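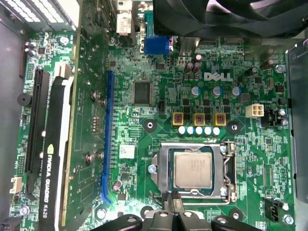
The Dell board, with the Quadro K620 still in its slot.

Rules for letting a robot arm work inside a desktop PC?

We refurbish old office desktops in Murnberg and the arm is about to start removing graphics cards. My boss wants written rules. What I have so far is "be careful," which he says is too short.
Zuzanna Piątek
September 8, 2026

Teodor Vik
Unplug the PC, hold the power button for 5 seconds, and ground the case and the gripper. Then write down which parts are off limits. An exposed CPU in its socket goes first on my list – the arm should never pass over it at low height, and its cable should be tied back so it can't drag on anything. Release the slot latch before pulling the card, and set a force limit that stops the arm instead of letting it win. You still need a risk assessment for the whole cell, people included. "The arm is small" doesn't count as one, I tried.

Reijo Sjöberg
just use a screwdriver and a teenager

Mairéad Ní Bhriain
Agree with Teodor. I'd add that whoever edits the program signs the change log, with the old version kept. Ours at Ruchti has one entry that reads "fixed it." It was not fixed.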